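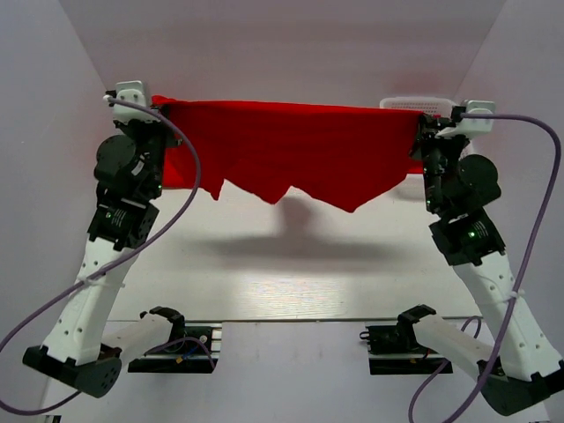 New red shirt turned a whole load pink - can the other clothes be saved?

Posted in Laundry and Clothing Care
286 views

I bought a red cotton T-shirt in October and washed it with my regular clothes on warm. I know, I should have checked. Almost everything light in the load came out pink. The worst are a white dress shirt, a set of pillowcases and a gray sweatshirt that now looks kind of purple down one side.

So far I have not put anything in the dryer. It is all sitting in a tub of cold water in the bathroom. The labels say 100 percent cotton except for the dress shirt, which is a cotton and polyester blend. The dress shirt says no bleach, the pillowcases don't say anything about it.

What I want to know is whether I can get the pink out without wrecking the fabric, and whether there is any way to wash the red shirt so it stops doing this. I like the shirt and would rather not throw it out. I have a top loader, if that matters, and our water in Drillmont is pretty hard.

Posted by Mulard

You did the right thing keeping it out of the dryer. Heat makes the dye a lot harder to move. Take the red shirt out of the tub if it is in there with the rest.

Get a powdered oxygen bleach, the kind with no chlorine in it. Read the dress shirt label again first. If it has a plain empty triangle with two slanted lines inside, that means non-chlorine bleach is okay. If the triangle is crossed out, don't use either kind on it, just rewash it in cold with regular detergent and see how much comes out.
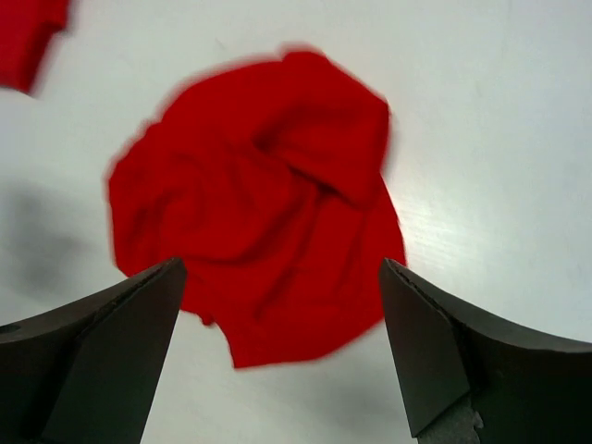

For the pillowcases, dissolve the powder in warm water first, then top up with cool water until everything is covered. Use the amount on the package for soaking, not the amount for a normal wash. Leave them for eight hours or overnight. Drain it, look at them in daylight, and if there is still pink, mix a fresh batch and go again. The first soak usually takes out most of it and the second gets the rest. I have had to do a third on towels.

The gray sweatshirt is trickier. Oxygen bleach is normally safe on colors, but test the inside of a cuff. Do not use a color remover on it. Color remover takes out all the dye it can get, including the gray, and you will end up with a patchy sweatshirt.

With hard water you may want to give everything an extra rinse at the end. Powder can leave a film otherwise.

Now the red shirt. Wash it by itself in cold, inside out, 2 or 3 times.
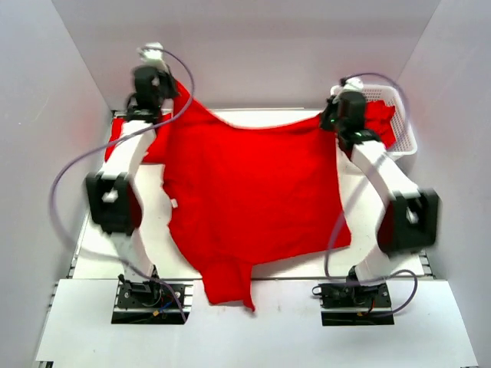
After each wash, wet a white rag and press it on the inside of the hem for a minute. If the rag picks up color, it is still bleeding and needs to stay away from your other clothes. Once the rag comes away clean, you can put it in with darks. I would still never wash it with whites.

Turn it right side out again before you dry it, or hang it in the shade. Direct sun fades red faster than almost any color.

Posted by Wernis

Just soak it in vinegar and salt. Half a cup of each in cold water and the color locks in. My mother did this with every new thing she bought.
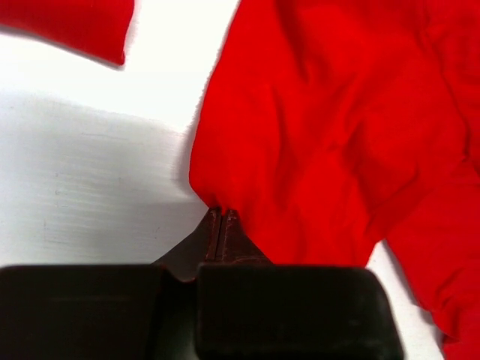
Mulard writes back that the vinegar and salt soak gets passed around a lot but doesn't do much for store-bought cotton. Vinegar is used with some dyes on wool and silk. Salt helps cotton take up dye while it is in the dye bath, but it won't lock in loose dye afterward. It probably won't hurt the shirt, but don't rely on it and then throw the shirt in with your sheets.

Posted by Zwane

Agree with the first answer on oxygen bleach. Two things to add.

Those color catcher sheets are worth having in the house. They go in the drum with the load and pick up some of the loose dye in the water. They won't fix what is already pink, and I wouldn't use one as an excuse to mix red and white, but they help when you have a striped shirt or something else you can't separate.

Also run an empty cycle before your next white load. I had a little pink left under the rim of my top loader once and it got on a dishcloth. Hot water with some detergent was enough to clear it. Wipe under the lid and around the softener cup too.

If the dress shirt doesn't come back after a couple of cold washes, ask a dry cleaner before you try anything stronger. Tell them it is dye from another garment and which products you have already used on it.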